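Plalley Study Room
Gallery / The Long Desk
Posted 4 Aug 2022 by Josefina Iturra

Home | Hours | Gallery | The Garden Side | Getting Here

Welcome to the newest page in our gallery, and thank you to everybody who wrote to ask when the long desk was going to get one of its own. You have all seen the bookshelves, and the window seat, and probably more of the stairwell than anyone needed (I had just learned how to do panoramas), but the desk kept getting skipped, mostly for the plain reason that you couldn't see it. For the better part of the spring it had been buried under paper from one end to the other. Well, it isn't buried anymore, and I am so pleased about it that I have written far too much, so please get yourself a coffee first.

For those who haven't visited: the study room is upstairs at Plalley, on the left after the coat hooks. People come to read, to do their taxes, to wrap presents in December, and lately to sort through the Echeverría boxes, which were left to us by the family when the old dry goods store closed. Most of that work happens on the long desk. It is the one surface we have where you can lay out a whole year of something and still have room for your elbows.

How it got so full

I'll take my share of the blame. When the boxes came in, Eulalia Montecinos and I had a very sensible plan, which was to open one box at a time, write down what was in it, and close it again. We kept that up for two boxes. The third one had the store's Christmas window sketches in it, all in colored pencil, and after that we were opening everything like children.

By the end of April we had 351 receipts spread out by month, a stack of seed catalogs, three tins of buttons, and a great many envelopes with nothing written on them. Wenceslao Aravena brought his own lamp from home so he could see what he was doing at the far end, and then the lamp needed a spot, and the extension cord needed a spot, and you know how these things go. Somebody's library book was under there for five weeks. It was overdue when we found it and I'm happy to say the library was very kind.

There was also the matter of the office supplies. We had ordered pens from Borkgate, a box of 100, thinking that would see us through the year, and by May there was never a single pen to be found on the desk. Bianka Szénási found 90 of them when she finally moved the catalogs. I have no idea where the other ones are and have decided not to look into it.

The big clear-out

We set aside a weekend for it, and then it ran over into most of the following week, as I suppose we should have guessed. Octavio Figueroa took charge of the paper, and he was wonderful about it. He has a way of picking up a pile, squaring it on the edge of the table and putting it straight in the right folder, while I have a way of picking up a pile and reading it. I was moved to boxes by lunchtime on the first day.

The receipts went into folders by year and then into the gray cabinet in the hall. The window sketches went flat between sheets of tissue, into the shallow drawers, where anyone can ask to see them. (Please do ask! The one with the sled is my favorite and I have shown it to practically everyone who has come up the stairs.) The buttons went back into their tins, and the tins went on the second shelf next to the atlases. Wenceslao's lamp went home with him. The catalogs are still in a crate by the radiator because we can't agree about them, but they are off the desk, and that was all anyone had promised.

Then came the wiping down. I had bought a spray called Trullmont that a neighbor swore by, and I will only say that it smells very strongly of pears. Eulalia used plain dish soap and warm water on her half, I used the pears on mine, and afterward we stood at the door and tried to see a difference between the two halves and couldn't. The windows had to stay open all afternoon on account of the pears. We will be using dish soap from now on, and if anybody would like a nearly full bottle of Trullmont, it is under the sink.

What is left out on top

I had always thought of it as a sort of tan desk. I don't know why. I suppose it was the color of all those folders and envelopes, and I had stopped seeing what was under them. So it was a real pleasure to come in and find it as bright as this, with so much open space to work on.
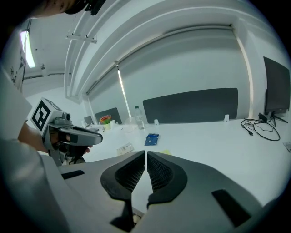 The long white desk, bright and mostly clear, with a few small things still out: one blue, one white, and a little scrap of yellow.

I am very fond of this picture. It's the small things that make it for me, the little blue rectangle near the middle especially, which shows up so nicely against all that white. A month earlier you could have set a toaster down on that desk and lost it, and now a bit of yellow paper stands out from across the room. Eulalia says that a desk with nothing whatever on it makes her nervous, as if she'd walked into a furniture store and was about to be asked if she needed help, and I have come around to her way of thinking.

Keeping it this way

We talked for a good long while about rules, and wound up with only a few, all of them pinned up inside the door in Octavio's handwriting, so at least they're legible.

If you take a folder out of the gray cabinet, put it back in the gray cabinet before you leave, even if you're coming back in the morning.

Cups are fine. Soup isn't.

Small items that don't seem to belong to anyone go in the basket on the windowsill. I empty the basket on the last Friday of the month, and I do ask around first. So far it has held a single glove, a key ring with no keys, and a very nice tape measure that I'm rather hoping stays unclaimed.

Notes to each other go on the corkboard. We used to leave them on the desk and they would slide under things, and that is how Bianka came to miss her own birthday lunch. We did hold another one for her, with cake.

Projects that need to stay spread out overnight can have the end of the desk nearest the wall. Please leave a slip with your name and the day you expect to be finished. If it's going to be longer than a week, come and talk to me and we'll see about putting up the folding table. It wobbles, but it's serviceable if you wedge the back leg.

The chairs

Several of you asked about the chairs, so I'll put it down here. We have four good ones for the long desk and a handful of the others, the ones that pinch. The good ones were reupholstered over the winter by Eulalia's cousin, in a green cloth that I had worried would be too much and now can't imagine the room without. If you come in and only the pinching ones are left, there are cushions in the window seat, under the lid. Lift it slowly, the hinge is stiff.

A word about the light

The best time to work up here is the middle of the morning. By three o'clock the sun has come around to the side window, and with a clear white surface it does bounce up at you a good deal more than it did off the old mess. Wenceslao has taken to wearing a cap. We have blinds on order and the man on the phone said September, though he said it in the tone of someone who might be persuaded to say October. Until then you are welcome to pull the old curtain across. It has a few moth holes and I've been told they make a pretty pattern on the floor.

What comes next

The rest of the Echeverría boxes will be opened in the fall, and this time it really will be one at a time. Octavio has drawn up a sheet for each box with spaces for the date, what's in it, and who opened it. He has put my name on the first one, I think to keep an eye on me. If you'd like to help, come up any morning we're open and someone will find you a chair and a pencil. You don't need to know anything about dry goods. I certainly didn't, and now I could talk to you for an hour about hat elastic.

I'd also love to hear from anyone who remembers the store. We have so many papers and so few stories to go with them. Mrs. Montecinos senior (Eulalia's mother) came up and told us about the bell over the door and the cat that slept among the yard goods, and I wrote it all down as fast as I could. If you have something like that tucked away, even only a sentence or two, send it along or leave it at the front counter in an envelope. Please do write your name on the envelope, we have had quite enough of the other kind.

More pictures will be added to the gallery once the blinds are up and the crate of catalogs has been settled one way or the other. I have been asked to do the garden side next, and the hydrangeas are doing their best, so it may well be that.

With love from upstairs,
Josefina

Previous: The Window Seat
Next: The Garden Side (coming soon)
Back to Gallery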